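Zondlow Arm Help Pages
Grip faults and the August safety notice: your questions answered

We have had a good many messages since the notice went out, and we're very grateful to everyone who took the time to write in. The same few things come up again and again, so we have gathered them here. If your unit is one of the older Biris models, please read the first two answers before you switch it on again.

What went wrong?

In short, the gripper did not always let go when it was told to. On units running release 3 of the Flerov control software, the arm could take hold of a piece of cloth, get the command to open, report back that it had opened, and stay shut. The next move then began with the cloth still held. In our own workshop this pulled a towel clean across the worktop one Sunday and took a mug with it, and we were rather sorry about the mug.

Is it dangerous?

It can be, yes, and we would sooner say so plainly. The closing force is modest, but the arm does not know it is still holding something, so it travels at full speed. Please keep hands, sleeves, hair and pets well away, and don't try to tug the cloth free while the power is on. Press the red stop button, wait for the light on the base to go out, and then ease the fingers apart by hand.

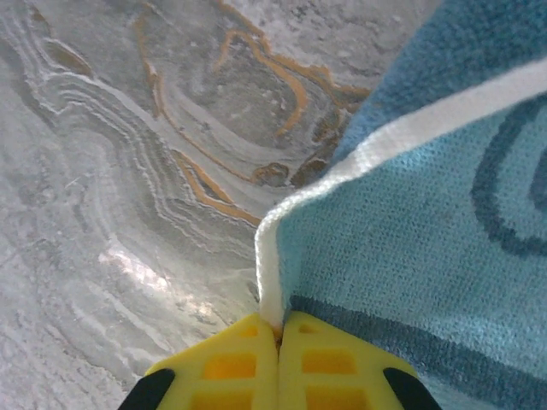 Reading time: 3 minutes

Why does it happen with towels and not with boxes?

Mostly it comes down to how thin the edge is. With the border of a towel between them, the yellow fingers come together almost as tightly as they would on nothing at all, and the faulty software took that for an empty grip. It then skipped the opening step, thinking there was nothing to drop. A box keeps the fingers well apart, so the mistake never arose. Tea towels, napkins and pillowcases are all in the same boat, I'm afraid.

Does the worktop make any difference?

A little. Smooth stone lets a trapped towel slide along with the arm, so you may not notice straight away that anything is amiss. On a rougher table the cloth drags and the motor usually complains — you will see error 164 on the panel.

How do I know if mine is affected?

Look at the label under the base. Any serial number below 2996 needs the update. If the label has worn off (they do, and we have changed the glue), the start-up screen shows the software release, and anything marked 4 or later is fine.

How do I get the fix?

Leave the arm connected overnight and it will fetch release 4 by itself. If you bought through Nông, their service desk can send it on a memory stick instead. Run the finger check from the menu afterwards, with nothing in the grip, and once more with a folded cloth.

Can I carry on using it in the meantime?

For boxes and tins, yes. Please leave the laundry until the update is in.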